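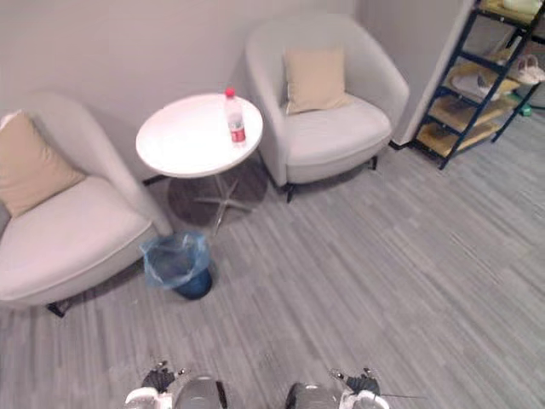 Tidying Rules Should Start With the Bottle

Stojan Softić
Sat 19 November

Most written rules for robots that work around people are about force and speed. How hard may an arm push, how fast may the base roll. Those rules are needed and I have no quarrel with them. My complaint is with what they leave out, and a seating corner shows it well.

Take two armchairs, a round table, a water bottle with a red cap and a wastebasket with a blue liner. The bottle looks partly full. Should a robot throw it away? The basket is close by and the pick is easy. A cleaner with a week on the job would leave it alone, or ask. I went through the house rules at Colum, where I review procedures. They run to 142 clauses, and I could not find one that says what counts as trash.

Myung-ja Myung, who wrote many of them, told me this belongs in the training and has no place in a standard. I disagree. If a rule sits only in the training, a customer can't read it, and an inspector can't check it.

My proposal is short. Anything already in a bin may be taken out with the bin liner. Anything on a table stays on the table unless a person has said otherwise. Shoes on a shelf are left where they are. When the robot is unsure, it leaves the item and writes it in a log that the people in the building can see.

Kálmán Antal objects that this makes for a slow robot that leaves a lot behind. He is right – it will. At Pudby we tried a version of the rule in May, and the log had 33 entries in the first week. I read them all in one sitting. Most were cups. I would still take that list over one missing set of keys, and I want the rule in the next draft.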